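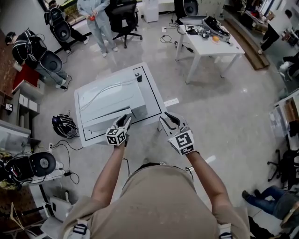

Club notes, week 7

2021-05-02

Quick one tonight, I have a problem set due and I haven't eaten. But I said I'd write these up every week and I already skipped one, so.

Still on the drawer task. For anyone new: our student club is building a set of hand demos for the Crichton challenge, which means we wear the rigs, hold a gripper in each hand and do the task ourselves, over and over, and then train a policy on what got recorded. Our pick was "open the drawer, put the thing in, close the drawer." Sounded easy in December. It was the baby option on the sheet! We picked it because it was the baby option.

Progress, sort of. Target for the session was 15 clean demos per pair. My pair got 5. Before you laugh, the other pairs weren't miles ahead, and one of them had to throw out most of a batch over a calibration file from the wrong week.

What went wrong for us, in no order:

Cables. Always cables. I step back, the cable goes tight, my left hand jerks, demo ruined. I've started looping the slack through the strap at the shoulder and that helps untill I turn around.

Marker cubes. If you roll your wrist too far the tracking loses you and the trajectory goes off into space. Looks great in the viewer, like the hand got fired out of a cannon. Useless for training. So you learn to move like you're carrying soup. Elbows in, wrists flat, slow. My forearms are still sore and I'm typing this badly.

The drawer itself. It sticks on the last bit. With fingers you'd just feel it and give it a nudge, with the grippers you get nothing, you squeeze and hope. I closed it too hard twice and shoved the whole unit across the table, right over the outline we're meant to keep it in. Then you have to line it all up again.

And me. I got bored and sped up. You can see it in the logs, the demos get shorter and shorter and then they get bad.

One thing that did work – talking out loud. My partner called each step ("reach, grip, pull, wait") and I just did what I was told. Felt silly. But the timing was way more even, and even timing is what our Basau scripts seem to like. We're going to try it with the whole group next time, though with everybody calling at once it may be chaos, it's one room and it echoes.

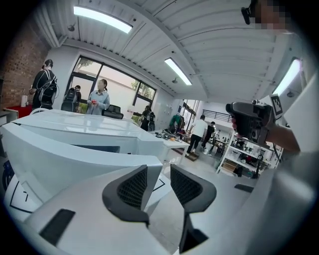

Anyway, the big argument of the day was about switching operators. Half the club wants one person per task so the data is consistent. The other half (me) thinks the policy should see different heights and different habits, or it just learns to be one guy with a bad shoulder. We did not settle it. We did agree to write down who recorded what, which we should of been doing from the start.

Also argued about the finger pads. I like the curved ones, they wrap around round stuff and forgive you when you come in crooked. The complaint is that they're mushy on thin things, and fair enough, picking up anything flat takes me three tries. I'd still keep them. We don't have time to redo everything with new fingers and the old demos wouldn't match.

Training: the Wovden run from last week finished. On replay it reaches the handle most of the time, pulls it open sometimes, and then just sort of hovers. Like it forgot why it came into the kitchen. My guess is we paused there too much in the early demos, all of us standing around going "ok now what" with the recorder going. So those pauses are in there now. Somebody has to trim them and I think that somebody is me.

To do before next session:

- trim the pauses in the early batch
- charge everything THE NIGHT BEFORE. We lost about 2 hours to flat batteries
- fresh tape for the table outline
- label the rigs, I had the long straps on again and it hung off me like a wet coat
- ask Likov if we can have the room later on weeknights

If you're in the club and reading this, please put your operator initials in the sheet tonight, even if you only did one. Even if it was a bad one. Bad ones too, just mark them bad.

Ok. Noodles, then problem set. Will post the replay clips once I work out why the upload keeps dying halfway.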